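Packaging Line Technician, Second Shift
Norasel site

Serkus packs small hardware and craft parts for mail-order sellers. The Norasel site runs 2 carton lines and one bagging line. We are hiring one technician for second shift, with a start in January. The post is full time and reports to Manolis Zervas, shift lead.

Duties
Set up carton erectors and bag sealers at changeover.
Check seal strength, label position and net weight against the order sheet.
Clear jams, log downtime and replace worn belts and blades.
Keep the Wumbei stock record current for film, tape and labels.
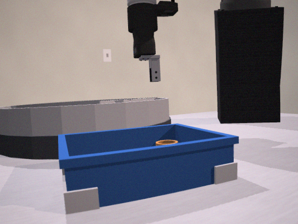
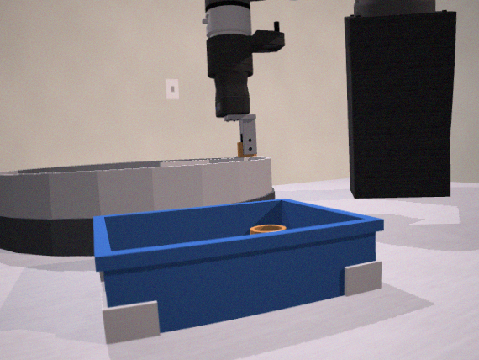
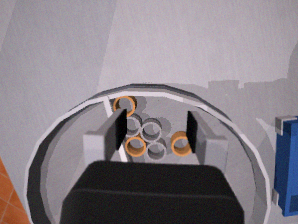 Blue bin in the first view, round gray platform in the second, round tray in the third.

Requirements
2 years of work on packaging or filling equipment.
Able to read wiring diagrams and basic mechanical drawings.
Able to lift cartons and stand for most of a shift.
Experience with Unico sealers is useful but not required.

Terms
The shift starts at 2 p.m. Training lasts 5 weeks and is paid at the full rate. New hires receive 16 days of paid leave in the first year. Safety shoes and hearing protection are supplied.

How to apply
Send a resume and the names of two references to the Norasel site office, marked for Manolis Zervas. State your earliest start date. Selected applicants will be asked to complete a short practical test on a bag sealer.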